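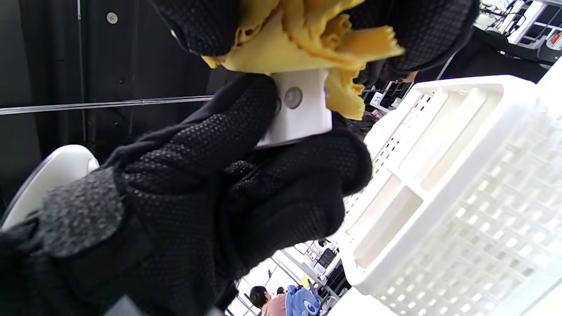 The cell behind the black curtain: a talk with the technician at Brenumley

Jul 27, 2019

The technician who looks after the cloth cell at Brenumley asked me not to print her name, and I respect this. She came to the job from the sewing floor at Grimton, where she repaired feeders and cutting tables. Now she takes care of one cell only, in which a gripper picks soft cloths out of a white plastic basket and lays them down for folding. We spoke for most of an afternoon, partly next to the cell and partly in the kitchen.

I asked first about the curtain. She said that it was the cheapest part of the whole installation and the one that gave the biggest improvement.

"Before the curtain, the camera saw everything that moved in the hall," she said. "A person walks by with a yellow jacket, and the software thinks it is a cloth. We tried to correct it in the settings for two weeks. Then I bought black fabric."

The fabric has its own maintenance, and she takes it seriously. Lint from the cloths sticks to it, and the light specks are enough to disturb the picture. She goes over it with a roller before the first run in the morning. The rods are wiped at the same time, with a damp rag and no spray.

The light is more difficult. The lamps in the hall are strong, and a white basket under strong lamps becomes a bright surface without detail. "You look at the camera view and the grid of the basket has disappeared," she said. "So the gripper does not know where the wall ends and where the air begins." Her answer was to turn the basket a little and to mark its place with tape. She does not like people to move it, and the cleaning company has a written note.

Most of our conversation was about teaching. When a new kind of cloth comes, the cell has to be shown how to hold it, and this is done by hand. A person guides a hand-held gripper through the movement, with the same camera as on the arm, and the recordings are loaded into the cell at night. For the yellow cloths with the wavy edge they made 1,856 recordings. She threw away 131 of them.

"Mostly for silly reasons," she said. "The cloth was already half folded, or somebody stopped in the middle to talk. A bad recording is worse than no recording. The machine learns also your hesitation."

I wanted to know what breaks. She laughed and said that cloth looks like the most harmless material in the world, but threads go everywhere. They wind themselves around the joints of the fingers and they become hard there, like a small ring. She takes the fingers off after every 800 picks and pulls the threads out with tweezers. The manual from Carness, who built the gripper, gives a longer interval — she showed me the page, with her own number written over it in pencil.

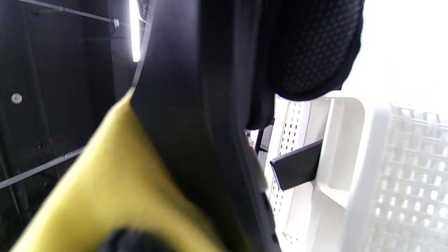
The other weak point is pinching. A cloth that hangs over the rim can slip down between the basket wall and whatever stands beside it, and then the gripper pulls against the basket and not against the cloth. The motor does not complain at once. It becomes warm, the position moves by a millimeter or two, and the next picks are all a little wrong.

"When I see three poor picks one after another, I stop it and look in the gap," she said. "I do not begin with the software. My colleagues from the office always begin with the software."

For this work she wears knit gloves with a dotted surface. She tried smooth ones first, but a small part slips out of them easily, and a part that falls into the basket takes a long time to find. She has also made a rule that the power is off before a hand goes over the rim, also for something that takes two seconds. She keeps the key in her pocket while she works.

I asked how often she has to calibrate the camera. She does it after each change of the fingers, and also when the big door to the loading area has been open for a long time. Hägglund, the company that delivered the cell, recommends once a month. She thinks this is fine for a hall without a door.

The calibration is not complicated. She empties the basket, puts the printed board on the bottom, lets the arm go to seven positions and compares the result with the day before. If the difference is too large, she does it again before she touches anything. "Two times from three, the board was not flat," she said.

In August the cell will get a second basket, so that one can be filled while the other is in use. She is not completely happy about it. There is not much room behind the curtain, and she will have to move one of the rods and hang the fabric again. The tape marks must be new as well. She has already measured for them, and the paper with the measurements is stuck on the side of the control cabinet, under the roller.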